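June
By Arash Mousavi

Section 6: Getting the wooden frame together and filling it

If you've come straight from Section 5 you should have your boards wiped down and your hardware in a bowl somewhere the cat can't get at it. Give yourself 60 minutes for this part. I've done the Drarnberg frame faster than that, but I also put one board on backward that time and had to undo half an evening's work, so take the hour.

1. Sort what's going in before you build anything. I know, it feels like the wrong way around! But the angle you set the boards at in step 4 depends on whether you're storing mostly floppy stuff (blankets, covers, soft toys) or things that hold their shape. I sort by color because my eyes like it, and then again by how squashy everything is.

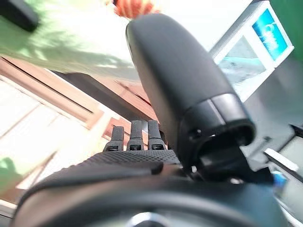

Pale green and orange-red, sorted by color first.

2. Shake out anything made of fabric and fold it loosely. If you fold it tight it ends up as a brick at the bottom and the round things roll right over the top of it.

3. Lay the boards on the floor with the nicer grain facing out. Mine came from the Trosville store with the part number 314 stamped on the wrapping, and I've used the same set in two houses now.

Note: the smoother face isn't always the prettier one. Run your hand along both. If you find a rough patch, go over it with 1000 grit paper, lightly, along the grain.

4. Stand the first two boards up and bring the edges together at the angle you want. For soft things I lean them out a bit - it makes a wider mouth and you can just drop stuff in. For boxes or anything stiff, keep them closer to upright.

5. Push the screws in by hand first and give each one a couple of turns. Leave them all loose until every board is standing. Then go around and tighten each one a little at a time, and go around again.

Caution: don't use a power driver on the last few turns. The wood is softer than it looks, and once a screw spins free in its hole you'll be packing that hole with matchsticks. Ask me how I know.

6. Check the joints. A thin dark line where two boards meet is fine, and you'll see one on my frame too. If you can slide a coin into it, back the screws off and start that corner over. Look at whatever edge carries your red strip at the same time, while you can still get in there with your fingers.

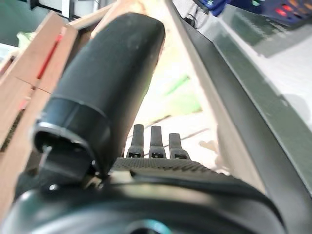

Rahel Pichler wrote in to say that she leaves hers a full day before the final tightening, and that the seams on both her frames closed up better for it. She also thinks I'm wrong about loose folding and rolls everything instead, with the rolls standing on end so she can pull one out without the rest coming along.

I've tried the rolling since and I like it for thin blankets. The thick ones just unroll on me, so those stay folded.

7. Fill from the back. Folded fabric goes in first, then the round things, then whatever you reach for most. Stop when it's level with the top board.

8. Give the whole thing a gentle push from the side. If it rocks, put felt under the short corner and try again.

Related sections
Section 5: Unpacking and wiping down
Section 7: Moving a full frame without emptying it
Moradi felt pads: which size to get
Cliltiveo wood oil, first coat and second coat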